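Gripper Project, After-School Engineering Club
Spring progress report to Brestex
Prepared by Alžběta Jelínek, club lead

Period covered: from the start of the spring term to the end of April

1. Summary

The club is building and testing hand-held grippers that students use to record everyday handling tasks. The recordings are then used to train a small robot arm to do the same tasks. Your grant pays for parts, storage and the hours of one technician, Oldřich Vávra.

At the end of April we have 2 working grippers, a usable set of recordings for the first task, and a partly trained model. We are behind on the second task. Spending is within the budget you approved, apart from one line that is explained in section 5.

2. Work on the grippers

The first gripper was finished before this period began. The second was assembled by the students, with Oldřich checking each stage. It took longer than planned. The finger mounts were printed twice, as the holes in the first set came out too tight for the screws and one plate split when a student forced it. The second set was printed with slightly larger holes and went together without trouble.

The ribbed fingers have held up well. One was replaced after a tear near the base. We print spares in batches of four and keep them in the parts drawer, so a torn finger now costs us a few minutes of a session where it used to cost us the afternoon.

Liam Lightfoot rewrote the start-up steps for the recording software. Before this, a student had to follow two separate sheets and it was easy to miss the step that sets the clock. There is now one sheet. We have lost no recordings to a wrong clock since the change.

3. Recordings

The first task is picking up a small item from a desk and putting it down in a marked place. We chose it for its plainness. It can be done in any room with a desk, and mistakes are easy to see when the recording is played back.

The target agreed with you was 1000 recordings of this task by the end of the school year. We have passed the halfway point. Each recording is watched once at double speed by a student who did not make it, and is kept or thrown out. The usual reasons for throwing one out are that the hand moved too fast, that the item left the view before it was picked up, or that the student stopped partway to talk to somebody.

Early on, nearly all the recordings were made on the same workbench in the technology room. Ludmila Hrnčiar, who teaches the programming half of the club, pointed out that the arm would then learn the bench as much as the task. From the middle of the term we have moved between rooms and used desks of different shapes and colours, with whatever boxes and cards the students bring in. 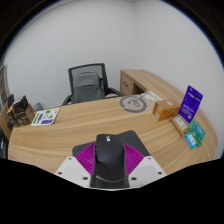

Moving between rooms has slowed us down. Setting up takes around 10 minutes each time, and a session is short to begin with. Against that, the recordings from different rooms have been worth more to us in training, as section 4 explains, and we intend to keep going this way for the rest of the year even if it means we reach the target a little later.

The second task is opening and closing a drawer. It was meant to start in this period and has only been tried out. The fingers slip on small handles, and students tend to twist the wrist to make up for it, which the arm cannot copy well. Two students are working on a change to the fingertip. We will not begin recording in earnest until that is settled.

4. Training and tests

Training is run by Ludmila with the older students. The arm was tested twice in this period on items and desks that were not in the recordings.

In the first test, which used a model trained only on the workbench recordings, the arm reached for the item most of the time but often closed too early or to one side. It did worst on a desk with a pale top. In the second test, with the recordings from other rooms added, it closed in the right place far more often. Thin flat items such as cards remain a problem – the fingers push them along the surface and do not get under them.

The students have written up both tests in the club log. Their own view is that flat items should be left out of the target for this year. I agree, and would like your opinion before we settle it.

5. Spending

Parts for the grippers came in under budget. Storage came in on budget. The line for printing material is overspent, mainly on account of the finger mounts being printed twice and the larger stock of spare fingers. I propose to cover this from what is left on the parts line, and I ask for your agreement to do so. No extra money is requested.

We changed supplier for screws and small fittings, from Treltel to Proditz, when an order was delayed in the spring. Prices are much the same and the second order came on time.

6. Students

Attendance has been steady. The club meets on Friday afternoons and the room is full at most sessions. A few students left when exams drew near, and we expect some of them back afterwards. Younger students mostly make recordings at first and then move on to checking, and from there to building or programming according to what they like. Several have asked to try building earlier, so from next term there will be one session in each half-term where everyone puts a finger assembly together from parts.

Norbert Hudec visited a session in April on behalf of the school board. He asked about the privacy of people who might appear in recordings. Our practice is to record only when the desk area is clear of people not in the club, and to delete anything that shows a face. This has now been added to the sheet that students follow.

7. Next period

Complete the recordings for the first task.
Settle the fingertip design and begin recording the drawer task.
Run a third test of the arm in a room it has not been tested in.
Write a short guide to building the gripper, for other schools.

Decisions needed from Brestex

Whether flat items may be left out of this year's target.
Whether the printing overspend may be covered from the parts line.

An answer on the second point before the next order goes out would be helpful. The full list of purchases, with receipts, has been sent separately.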